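Subject: Re: Druvier cell — right wrist drifts after gripper swap

Cell as of this afternoon, both arms back on the rail, cloth folding set loaded:

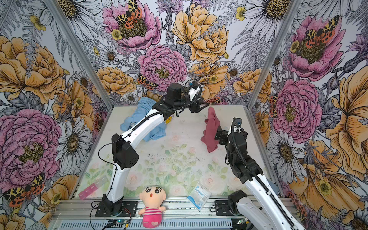
Lidia wrote:
> Before you touch the calibration, check the mounting plate. We had the
> same drift in May and re-zeroed 2 times before finding a loose bolt on
> the rail side. Also look at the cable sleeve at the wrist. If it is too
> short it pulls on the last joint near full reach.

Checked both. The plate bolts on the right arm were under torque, one of them by a lot. All are now at spec and marked with paint pen. The sleeve had enough slack at full reach, so I left it alone.

Then I re-zeroed the right arm and ran the Vadden check routine, 191 cycles, no faults. Offset at the gripper tip was 26 counts before the work and is now inside the limit. The left arm was not re-zeroed.

Still open:
Grip force on the right is set to 46 percent. Thin cloth slips below that — thicker cloth may need its own setting.
The elbow cable on the left arm should get a second clip. I have none of the right size.
The Ambrosio config file still lists the old gripper. Please don't push it to the cell until I have edited the jaw width.

Next bolt check is after the coming full run.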